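HOUSEKEEPING AND WASTE HANDLING
Unit 7: Clearing and sorting drink bottles
Course handout, evening section
Instructor: Milagros Rivadeneyra

Read this before Wednesday. We start at the benches at 6:00 and there will be no lecture first. Bring work gloves if you own a pair that fits.

1. What the unit covers

Unit 6 dealt with paper and cardboard. This one deals with plastic drink bottles: how to clear them off a table, what to do with caps and leftover liquid, how to line a can so the liner stays put, and when to tie off. Most of you will do this work in break rooms, classrooms and event halls. The bottles are the same in all of them. What changes is how many there are and how much is left inside.

The method taught here is the one used at Bramenow, where Yao-tsung Chuang ran the evening crew before he joined the course. Other employers have their own rules, and on the job you follow theirs.

2. Words used in this unit

Rigid bottle: keeps its shape, cap usually on. Takes up the most room in the bag.
Crushed bottle: pressed flat or twisted. The cap may be on or off.
Live bottle: still has liquid in it. It does not go in the can until it has been emptied.
Collar: the part of the liner folded down over the outside of the rim.
Knot-off: taking up the slack in the collar and tying it at one side so the liner grips the can.

Some older copies of the handout say "cuff" for collar. They mean the same thing, and either word is fine on the quiz.

3. Lining the can

Do this before you touch a bottle.

Shake the liner open away from your face. Push the bottom of it down into the can with your fist until it touches the base. If it hangs in the air halfway down, the first heavy item will pull the collar in.

Fold the top over the rim all the way around. A hand's width of collar is enough for a small can.

Most liners are wider than the can they go in. Gather the extra at one side and make a single loose knot. Keep the knot outside the can and below the rim. Turn it away from the side you will be dropping bottles into.

Run your hand around the inside to let trapped air out.

Clear liners are used throughout this unit. Yeh and Jenotus both sell them, and the store room has a carton of 200. Take one per pair. Black liners are for Unit 9.

4. Setting up the table

Put the can where you can reach it without walking. For a small table the can may stand on the tabletop itself, at the back, as long as its base is clean. For anything longer than your two arms, put it on the floor at the end where you will finish.

Gloves, cloths and spare liners go on a shelf or in a basket off the table surface. Wing-yan Kong will check this at each bench. Points are lost every term for gloves left lying among the bottles.

5. Order of work

a. Look over the whole table first. Find the live bottles and stand them up.
b. Empty live bottles into the bucket and put the caps back on.
c. Clear the bottles nearest the can, so that nothing is knocked over on the way in.
d. Take crushed bottles next. They settle low in the bag and leave room above.
e. Take rigid bottles last. Loosen the cap, press the bottle flat from the base up, tighten the cap, drop it in.
f. Wipe the table from back to front. Grit and small specks collect under a pile and will scratch a polished top if you drag them, so lift the cloth at the end of each pass.

Pick up one bottle per hand. Hold it around the middle. A crushed bottle often has a sharp fold near the shoulder, and this is where people cut a finger when they work without gloves.

Labels stay on. The plant that takes our bottles removes them, and peeling by hand doubles the time for no benefit.

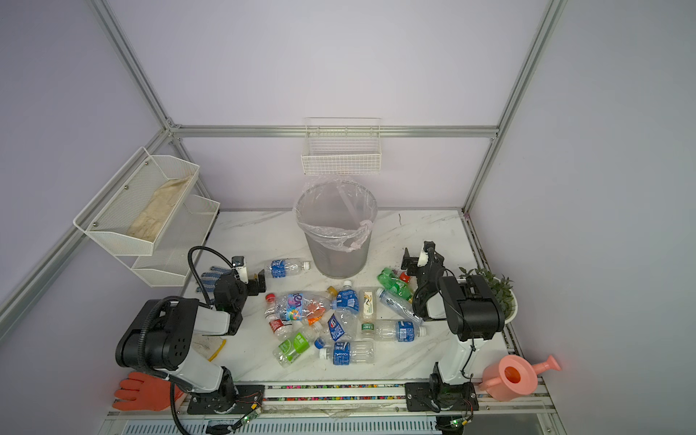 If a bottle rolls, let it roll and pick it up where it stops. Reaching across a pile to catch one usually sends two more over the edge.

6. Tying off

Tie off when the bag is three-quarters full, or at the end of the shift, whichever comes first. Undo the side knot before you lift. Students forget this more than any other step, and the collar tears at the knot. Bring the collar up, press out the air with your forearm, twist, and tie once.

Bottles are light, so a full bag is easy to carry, but it is bulky – keep it in front of you on the stairs.

7. Record sheet

Each pair fills in one line: bench, start time, finish time, bags used, live bottles found. Last term the section cleared 522 bottles over the unit and 179 of them were live. The live ones took up most of the time. Write yours down as you go.

Sheets go to Chia-jung Man in the office, Asside Building, ground floor.

8. For next time

Read Unit 8 (glass) up to the section on broken items. Dilek Bilgin will take the session and will want closed shoes on everyone. Make-up benches for this unit are available at 5:00 the same evening, before class. Sign up at the office.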